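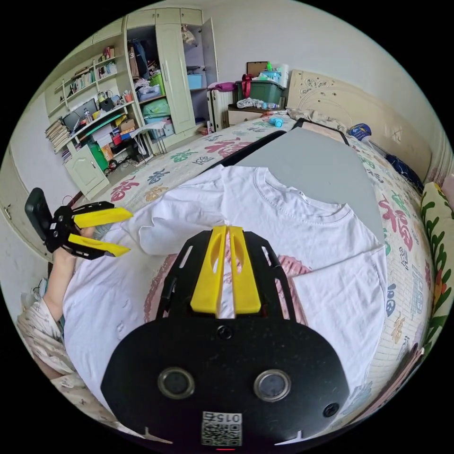

White T-shirt on the bed with the grey board under it.

The print files for Zilten went off to the factory on 2025-06-09, so I can finally write about something other than box proofs. For anyone new here, Zilten is my card game for two to four players about running rival ferries. The first print run is 2000 copies, and 400 of those will come to my house, which I am trying not to think about.

The last fortnight went on the rulebook. Eamon Coughlan read it cold and sent back four pages of notes, most of them about the Harbour phase. He was right that you couldn't tell whether fuel was paid before or after docking. It's before. That line is now in bold on page six.

I also cut two cards. Heffernan let you swap hands with another player, and every group hated it except mine. Ditis was fine but nobody played it, as it cost three fuel for something you could do for two.

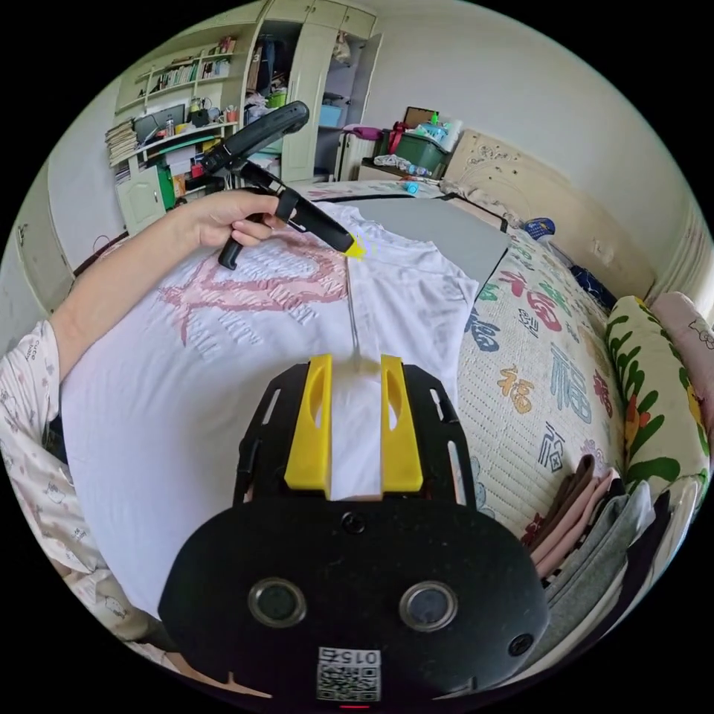 Glue gun over the T-shirt.

Shipping is the part I'm least sure of. Each boxed copy weighs 617 grams, up from my first estimate, and that pushes a few countries into the next price band. I'll cover the difference for existing orders. New orders will pay the higher rate.

Next up is Amach, the small expansion. It has its own deck and a fifth player colour – green, before anyone asks. I hope to have a version ready for testing in November.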